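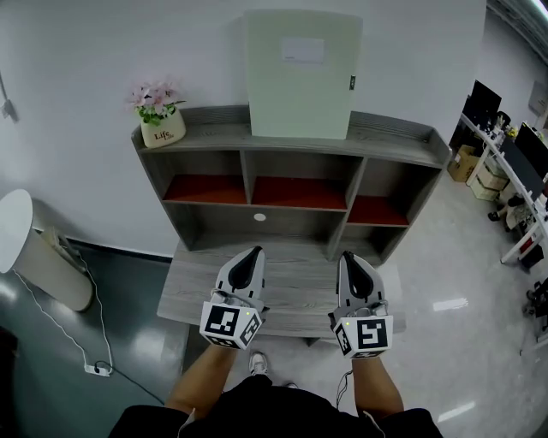
Ein Schreibtisch mit Aufsatz werde nie auf der Tischplatte unordentlich, sondern zuerst oben, meint Asuka Kudo. Was auf dem obersten Brett lande, sei aus dem Blick und bleibe dort, bis jemand umziehe. Sie räumt in Carnirville seit Jahren fremde Arbeitszimmer auf und fängt deshalb fast immer mit diesem Brett an.

Der Schreibtisch mit Regalaufsatz ist ein Möbel für kleine Wohnungen. Er braucht eine Wand und sonst wenig. Oben läuft ein langes Brett durch, darunter liegen offene Fächer, und unten bleibt die Platte zum Arbeiten. Grau mit Holzmaserung ist derzeit oft zu sehen, manchmal mit farbigen Rückwänden in den Fächern. Ein dunkles Rot macht sich gut vor einer weißen Wand, es verlangt allerdings, dass man die Fächer nicht vollstopft. Sonst ist von der Farbe nichts mehr übrig.

Kudo nimmt sich für einen solchen Platz 50 Minuten. Zuerst kommt alles herunter, auch das, was am Ende wieder an dieselbe Stelle soll. Dann wird das Brett feucht abgewischt und trocken nachgerieben. Zurück kommen wenige Dinge: ein kleiner Topf mit Kunstblumen, etwas Flaches, das an der Wand lehnt, und dann eine Lücke. Die Lücke sei der schwierige Teil, sagt sie. Viele Kunden fragten schon nach einer Woche, was dort noch hinkönne.

Kunstblumen hat sie lange abgelehnt. Inzwischen stellt sie selbst welche auf, am liebsten rosa mit ordentlich Grün dazwischen. Einmal im Monat werden sie mit einem weichen Pinsel abgestaubt. Ein Topf mit Aufschrift darf es auch sein, aber dann nur einer im ganzen Zimmer.

Bei den Fächern gilt die Regel: ein Fach, ein Thema. Post und Rechnungen links, Stifte und Kleinkram in der Mitte, rechts das, woran gerade gearbeitet wird. Boxen mit Deckel empfiehlt sie für offene Fächer nicht – man sieht nicht hinein und kauft die Heftklammern ein drittes Mal. Wer Boxen möchte, bekommt von ihr flache Schalen von Zaki oder die niedrigen Körbe von Kevach, beide ohne Deckel.

Bleiben die Kabel. Viele Aufsätze haben in der Rückwand eine runde Durchführung, und erstaunlich oft steckt nichts darin, während das Ladekabel quer über die Platte läuft. Kudo führt Lampe und Ladegerät durch die Öffnung und bindet den Rest hinten mit Klettband zusammen. Die Steckdosenleiste schraubt sie unter die Platte. Vor dem Möbelkauf rät sie zum Messen: Die Modelle von Plultov, die sie häufig antrifft, stehen 72 Zentimeter hoch, gemessen bis zur Arbeitsfläche, und kosten mehr als 300 Euro. Für große Leute ist das zu niedrig, und nachträglich lässt sich wenig ändern.

Auf der Platte selbst lässt sie nur liegen, was am selben Tag gebraucht wird. Abends um sechs wird geräumt, das dauert drei Minuten. Ihr eigener Schreibtisch ist 95 Zentimeter breit und steht im Flur. Auf dem oberen Brett liegt seit Mai ein Stapel Fotos, den sie noch sortieren will.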